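Search tickets by keyword or number

Ticket 221: Level names shift after linked model reload, Jurach residential tower
Opened by: Leonie Pearce
Assigned to: Noman Chaudhry
Opened: June 8, 2023
Status: Resolved

Problem as reported

After reloading the structural link from Prendergast, every level above 11 in the architectural model shows the wrong name in section and elevation. Level 12 reads as Level 11 Mezz, Level 13 reads as Level 12, and so on to the roof. Plans are correct. Door and apartment schedules are correct on screen but export with the shifted names. The facade package for the tower is due out to Prirkine and can't be issued like this.

Steps already tried by reporter: closed and reopened the local file, made a new local from central, unloaded and reloaded the link. No change.

First response (Noman)

Reproduced on my machine from a detached copy. The level elevations are right, only the name parameter in the section heads is off. Please confirm which Gridside version is installed. Gridside is the add-in that maps consultant levels to ours, and it writes to a shared parameter that our section heads read. The plan views use the built-in level name, so they would not be affected. 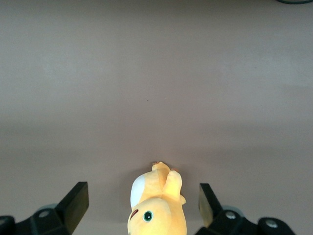 Please also send the mapping file from the project folder, not the copy in your user profile. Do not run Sync Levels again until this is closed. Each run rewrites the parameter on all levels and makes the log harder to read.

Reply (Leonie)

Version is 3.7 on my machine and on the two other workstations in the tower group. Mapping file attached. The structural engineers added a transfer level between 11 and 12 in their last issue. We don't model it as a level, it is only a thickened slab on our side.

Diagnosis (Noman)

That accounts for it. The mapping file has 37 rows on the architectural side and the structural link now has one more. Gridside 3.7 matches by row order when it finds a level with no partner, so everything above the transfer slab moved up one place. It should match by elevation and raise a warning. The warning is in the log but is suppressed in the dialog by the office default settings.

The sheet border problem mentioned in the same email is a separate issue and has been moved to its own ticket.

Fix applied

1. Opened central with all worksets editable. Other users relinquished first.
2. Set the transfer level to Ignore in the mapping file.
3. Changed match method from Sequence to Elevation, tolerance 12 mm.
4. Ran Sync Levels once.
5. Checked section heads on the north and east elevations and on both core sections. All names correct.
6. Re-exported the apartment schedule. Names match the model.
7. Turned the unmatched level warning back on in the office defaults.

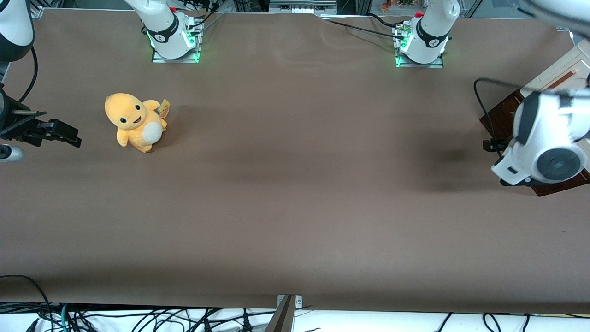 One item is left over from the podium workshop model. The fabrication layout for the assembly bench was linked by hand and carries its own levels, named Bench Top and Bench Base, which Gridside also tried to map. The layout needs to keep its own origin. I have set both bench levels to Ignore as well. If the bench layout is reissued, link it origin to origin and leave it out of the mapping file.

Reply (Leonie)

Checked on all three workstations. Sections and elevations are fine. One dependent view on the Level 12 part plan had lost its scope box. I reassigned it manually, not sure if it's related.

Reply (Noman)

Not related as far as I can tell. Gridside does not touch scope boxes. If it drops out again, open a new ticket with the view name and the journal file.

Row order matching has been reported to the add-in developer. Until there is a new build, keep the match method at Elevation on any project with a linked structural model. The old mapping file is kept in the Archive folder under this ticket number.

Closed by Noman Chaudhry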